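Safe practice for kitchen tasks with a robot arm: a step by step guide

Written by Sawsan Khalaf for the Ilinari teaching kitchen, with corrections by Anas Masri

This guide is for people who teach or record kitchen tasks with a tabletop robot arm. It explains the rules we follow in our own room in Drarberg and how to apply them one by one. It does not replace the manual of your arm or the safety law of your country. If our rule and your manual say different things, follow the stricter one.

We started with industrial habits, and many of them are good. But a kitchen has glass, steam and hot water, and the person stands much closer to the arm than in a factory. So we rewrote the rules for this work. The present version is from March.

Before you start

You need the arm and its gripper, the emergency stop with a cable long enough to reach your standing place, a food thermometer, a heat-resistant glove, a dry cloth and the log book. Please also have the manual of the appliance on the table or on a shelf near you. People read the robot manual and forget the appliance manual, and then they find that the lid may not be lifted during a certain program.

Step 1. Write the risk assessment for the task

Do this for the task and not for the robot in general. "Open a cooker" and "move a cup" are two tasks and they need two sheets. On each sheet, write what can burn, what can break, what can tip over and what can pinch a finger. Next to each danger write what you do against it, and who checks it.

A common mistake is to copy the sheet from the last task and change only the title. Anas once returned a sheet to me because it had a line on knives, and there was no knife in the task. He was right. If one line is false, the reader stops trusting the others.

Step 2. Decide the state of the appliance

We use only two states, cold and live. Cold means that the plug is out of the wall and every part is at room temperature. Live means everything else, also when the cooker is switched off but still warm from the last use.

All new motions are first done cold. A motion may go to live only when it was completed cold without a contact fault, and when a second person has signed the sheet. Do not fill the pot with water for the cold runs. An electric base and spilled water are a bad pair, even with the plug out, since somebody will put the plug in later.

Step 3. Set the speed and the force

Set the speed limit in the controller before the arm is powered for motion. Our limit near a person is 140 millimeters per second, measured at the fingertips. Outside this case we follow the limit from the risk assessment.

For force, begin with the lowest setting that the software accepts and go up slowly until the grip holds. Glass lids and plastic handles do not need the same grip, so write the value for each part. With the Vandgate controller, code 401 means that the force limit was reached and the arm has stopped. Do not clear this code from the keyboard while your hand is near the gripper. Step back first, look, and then clear it.

Step 4. Arrange the table

Put the appliance on a flat, dry surface. All the feet must stand on the table, and no part of the base may pass over the edge. Turn the handles so that the gripper can approach them without crossing over the top of the pot. Steam goes up, and cables and sensors at the wrist do not like it.

A tiered cooker needs more care than a simple pot. The parts sit one on another, and the side handles of two tiers can be close together – the gripper may take the wrong one, or touch both. Check the approach path at low speed for each handle separately.
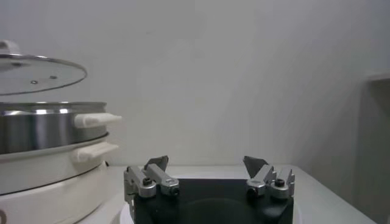 Should the steam tiers be lifted together or one at a time?
One at a time, starting from the top. Two tiers together are heavier than they look, and the lower one can slip out when the upper one is gripped.

Step 5. Lift the lid

The lid is the part that hurts people, so it has its own rule. In a live run, the far side of the lid opens first, and the steam leaves in the direction away from the operator. Program a pause at this point. When the steam becomes thin, the lid can be raised fully and moved to the side.

Never let the arm hold a lid over the pot while a person reaches under it. If you must take something out by hand, first send the arm to its rest position, with the lid put down on the cloth. This costs time, and new people always ask if it is necessary. It is.

Glass lids can have chips at the rim that are hard to see. Pass the cloth along the rim before each session. If the cloth catches, do not use that lid.

Step 6. Keep the emergency stop in your hand

In our room the operator holds the stop and does nothing else. No phone, no coffee, no notes. The second person writes the log. If you are alone, you may work cold only.

Test the stop at the beginning of each session, with the arm moving slowly. A stop that was tested on another day is not tested. Also look at what the gripper does after the stop: some grippers keep their hold and some open. You must know which one you have before there is a lid between the fingers.

Step 7. Write the log

For each session, note the task sheet number, the state (cold or live), the force values, and every stop with its cause. Include the small stops also. Our sheet 3421 had five short stops in one afternoon, all at the same handle, and from this we understood that the approach angle was wrong. Without the notes we would have blamed the gripper.

Write in plain words. "Lid touched rim, stopped by operator" is better than a long text.

Step 8. Close the session

Send the arm to rest, remove its power, then unplug the appliance. Keep this order. Leave the cooker until the thermometer shows room temperature, and only then wash and store the parts. Put the Awwad tag on the plug if the base must stay on the table overnight, so that the morning group knows its state.

If something was broken or somebody was hurt, even a little, leave the table as it is and call Anas before you clean. The form for this is in the back pocket of the log book.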